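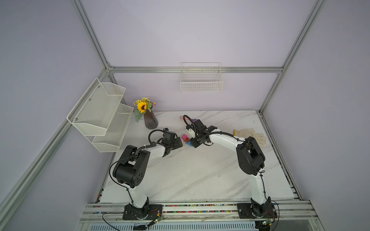 图 4-1 两色起步叠：品红色小块在上，蓝色块在下

第四章 从两块开始搭

欢迎来到 Pomo 积木最好玩的一章！前面三章讲了开箱、清点和分色，现在终于可以动手了。请不要急着翻到后面的城堡和吊桥，先把这一章做完。起步叠看上去简单得很，可是后面所有的大家伙，都是用这里的手法一层一层长出来的。

本章适用于 Pomo 基础盒（编号 747）。如果您手里是 Pomo 加量盒，步骤完全一样，只是零件袋的颜色不同，请以盒盖内侧的对照表为准。

4.1 准备桌面

1. 找一张平整、硬实的桌子。大理石纹、木纹、纯色都可以，浅色桌面尤其好用，深蓝和品红放上去格外醒目，掉了一块也一眼就能找到。
2. 用拧干的软布把桌面擦一遍，再用干布擦一遍。
3. 把零件袋里的积木轻轻倒在桌子靠里的一侧，靠近自己的一侧留空，用来搭建。
4. 如果您另外购买了 Kang 防滑垫，请把有细纹的一面朝下铺好，用手掌从中间往四边抹平。

注意：不要把整袋积木从高处倒下。块角互相磕碰会起毛边，毛边会让拼接变紧，以后拆起来也费劲。

注意：桌布、床单和长毛地毯都不适合搭建。底下一软，叠到第四层左右就开始歪，怎么扶都扶不正。

4.2 认识凸点和底孔

每一块积木的顶面都有凸点，底面有对应的底孔。拼接的原理就是凸点进底孔，别的什么都不需要，不用胶水，不用螺丝。

拿起一块，用拇指肚在顶面上来回摸一摸，再翻过来摸底面。这一步请一定让孩子自己做，小手对凸点的感觉特别灵，很多小朋友摸过两三次之后，闭着眼睛也能分出正反，神气得不得了！

提示：底孔里如果有碎屑，用干的软毛刷扫出来就好。不要用牙签或针去挑，会划伤内壁。

4.3 搭两色起步叠

请先看一眼图 4-1，蓝色块在下面，品红色小块在上面。您盒里的颜色可能和图中略有深浅差别，不影响拼接。没有品红色的话，换成黄的、绿的都行，挑孩子最喜欢的那个颜色当“屋顶”，效果一样棒。

1. 取蓝色块，凸点朝上，平放在留空的那一侧。
2. 用一根手指轻推它的侧面。如果它滑得很顺，说明底下没有异物；如果一顿一顿的，请把桌面再擦一次。
3. 用另一只手的拇指和食指捏住品红色小块的两个侧面，不要捏顶面。
4. 把小块移到蓝色块正上方，先悬着，低头从侧面看，让边线和边线对齐。
5. 慢慢放下，直到感觉凸点碰到了底孔。这时候先不要使劲。
6. 左右微微晃动小块，晃动的幅度越小越好，找到那个“落进去”的位置。
7. 用食指从正上方垂直压下，听到轻轻一声“嗒”，就成了。
8. 捏住上面的小块，把整叠提起来。下面的蓝色块跟着一起离开桌面，说明拼得很牢，可以给自己鼓个掌！

注意：按压时请一手扶住底块。只按不扶，底块容易向一边跑，手指也容易被夹到。

提示：第一次没有听到“嗒”声也不要紧，新积木的声音有时候闷一些。以第 8 步的提起检查为准。

4.4 继续往上搭

两块站稳了，接下来就热闹了。基础盒里一共有 26 块标准积木，够搭一座像模像样的塔。我们在编写说明时试了好多种配色，最喜欢的是冷暖色一层隔一层，远远看过去像一根糖果棒，转一转，每个角度都好看。

1. 从起步叠的上方加第三块，方法同 4.3 的第 3 步到第 7 步。
2. 每加一块，都从正面和侧面各看一眼。边线错开了就马上拆下来重拼，不要想着用上面的块把它压回去。
3. 搭到将近 10 厘米高时，停下来，用手掌在桌边轻轻拍一下。塔身不晃，可以继续；塔身晃动，请在底部四周各加一块，把地基做宽。
4. 想让塔更高，请把大块留在下面，小块放在上面。起步叠用的就是这个顺序。

提示：错缝拼法（上一块跨在下面两块的接缝上）比直直叠高结实得多。盒里的长块天生就是干这个的，请大胆用！

提示：圆柱形和其他异形小件很适合做塔尖、烟囱和门口的小灯。它们爱滚，不用的时候让它们立着放，或者先收进小格里。

4.5 拆开一叠积木

拆也有拆的乐趣，而且拆得好，积木才能用得久。

1. 从最上面一块开始拆，一次只拆一块。
2. 一手捏住下面的块，一手捏住上面的块，先往一侧轻轻撬起一条缝。
3. 再往另一侧撬一下，然后向上提。
4. 两块薄片叠在一起特别紧的时候，请用盒里附的拆件片，把扁的一头插进缝里，手腕一转就开了。

注意：严禁用牙齿咬。积木会留下牙印，牙齿也会疼。

注意：不要用刀、剪刀或金属尺撬缝。

4.6 两个人一起搭

强烈推荐！2 个人面对面坐，或者一左一右坐在同一侧，一个人扶底块，一个人放上块，搭完一层就交换。刚开始难免手忙脚乱，上面的人还没对齐，下面的人已经松手了，笑成一团。可以约定一个口令，放块的人说“到了”，扶块的人说“好”，然后再按下去。

再难一点的玩法：两个人各只能用一只手。这样拼起来，连一个简单的两色叠都会变成大工程，大人玩起来也很过瘾。

4.7 常见情况

品红色小块压下去之后翘起一角
多半是凸点只进了一半。提起来，转半圈再放，通常就平了。还翘的话，检查底孔里有没有碎屑。

两块拼得太松，一提就掉
换一块试试。如果总是同一块松，请把它放在塔顶使用，塔顶的块不用承重。也可以联系 Hivwood 售后换件，请报出盒底编号。

整座塔总往一边倒
先看桌面，再看第一层。把一颗圆柱形小件横放在桌上，如果它自己往一边滚，说明桌子不平，请在桌脚下垫纸片。

积木表面发黏
用温水加少量中性洗涤剂清洗，冲净后凸点朝下晾在毛巾上。不要放进洗碗机，不要用吹风机的热风吹。

颜色凑不齐
放心混搭！本手册的所有造型都只看形状，不限颜色。我们收到过全黑的城堡，也见过一座塔里一块同色都没有的，都非常漂亮。

4.8 收纳

1. 先把所有成品拆成单块。舍不得拆的那一件，可以整个放进 Pramlow 收纳箱的上层。
2. 单块按颜色分进下层的格子，蓝色系放左边，红粉色系放右边，找起来最快。
3. 圆柱形和异形小件放进带盖的小格，扣好盖子。
4. 检查桌面靠里的一侧和桌子底下，掉得最多的就是这两个地方。
5. 合上箱盖，听到两侧卡扣都响了再提起来。

注意：含小零件，三岁以下儿童请勿使用。搭建和收纳时请有成人陪同。

注意：收纳箱请远离暖气和阳光直射的窗台，长时间暴晒会让浅色积木变黄。

第五章接着讲桥和拱门，开始之前请留着一叠起步叠不要拆，5.1 的第 1 步就要用到它。

本章修订：2021-01-30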